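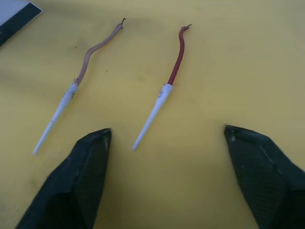
A wire offcut is a short length of insulated wire left over when a longer piece has been trimmed, stripped or given up on. Offcuts are too short to reach anything and too long to throw away with a clear conscience, and most workbenches support a permanent population of them. Some keep a fitting at one end, which makes them harder still to part with. The two on the yellow surface each have a white tapered sleeve, one on a dull mauve-brown wire with a distinct bend halfway along, the other on a dark red wire that is straight for most of its length and then changes its mind near the top. Both finish in a short bare end, and the mauve-brown one's has curled into a tiny hook.

Search this site Go

Formation

Offcuts arise mainly from caution. A person wiring a lamp or a doorbell cuts the wire longer than needed, offers it up, and removes the difference. They also arise from the opposite of caution, when the wire is cut short and has to be replaced altogether. The second kind is usually longer and is seldom mentioned.

Condition

Insulation tends to remember whatever was last done to it. Wire that has been wound on a spool keeps a curve, and wire that has been forced around a corner keeps the corner. A dull stripping tool leaves an uneven edge, as does a sharp one held by someone in a hurry. Bare ends bend easily, and fine strands may break off if they are straightened too often.

Sorting

Several systems exist. The hobbyist Pierina Valentini, in her handbook The Small Bench, sorts by color and then by length, and discards anything under 19 millimeters. Beat Trummer sorts by thickness and regards color as decoration. The two exchanged letters on the subject in the newsletter Prestau for six years without either moving a single wire. A third system, the jam jar, has no known author and is by far the most widely used.

Uses

Short offcuts serve as jumpers, plant ties and practice pieces for soldering. Those with fittings are sometimes kept in case the matching half turns up. In a survey of Prestau readers, 59 said they saved offcuts and 36 said they had used one within the past year. The remainder described their collections as "ready."

Disposal

Copper offcuts can be taken to a scrap dealer, who will weigh them with great politeness. Pieces with fittings attached generally fetch less than clean wire.

See also: Spare screws; Drawer, miscellaneous

Last edited 07/09/2025

We use cookies to remember your preferences. Accept Manage settings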